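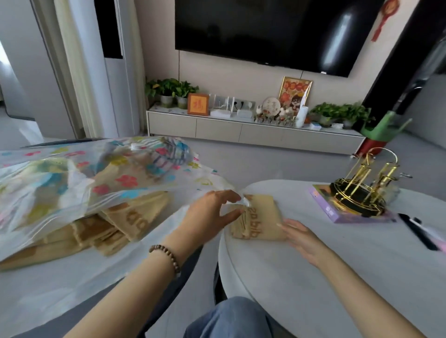

Milska would like the question of the bags settled before anything else, and asks whether a thin plastic one really needs checking when all it has to hold is a few paper packets. A fair thing to ask! My answer is yes, please, every time — it takes a moment, and a split seam found at the table is a good deal less bother than one found on the stairs.

So, here is the living room list again, gone through on June 5, 2020, with my comments left in as you all seem to like them.

## The packing table

- [x] **Table steady, no rocking.** Lean on it gently with both palms before you start. It was fine.
- [x] **Packets near the rim moved inwards.** Small paper packets do love to creep towards the edge while you're busy with the bag. Push them back as you go.
- [x] **Bag seams and corners looked over.** Run a finger along the bottom. The flowery ones are cheerful but thin, so half full is plenty.
- [ ] **Pens capped and put by.** Still to do. I know, I say it every visit.
- [x] **Metal stand.** Checked for sharp ends, none found. I'd still like it to live somewhere lower than on top of a box, where a sleeve could catch that hook.
- [ ] **Bracelets and loose cuffs.** Beads can snag on a bag handle, so slip them off if you're packing for long. Left open until we've all talked it over.

## The television wall

- [x] **Television bracket.** Firm. Last tightened in February.
- [ ] **Hanging cable.** Wants a clip or two to keep it close to the wall. Kedard has the white ones, 22 to a bag, and we need very few of them.
- [x] **Power strip.** Cool to the touch, nothing scorched, no plug hanging half out.
- [x] **Routers.** Dusted, with a bit of air left between them and the plants.
- [ ] **Plant pots.** Lovely and green, but do take them to the sink for watering, please, and let them drain before they go back on the cabinet. Water and sockets are poor neighbours.
- [x] **Drawers.** All shut properly. Keep them so when anyone is walking past with an armful.

Next look-over in 11 weeks, or sooner if the table starts to wobble.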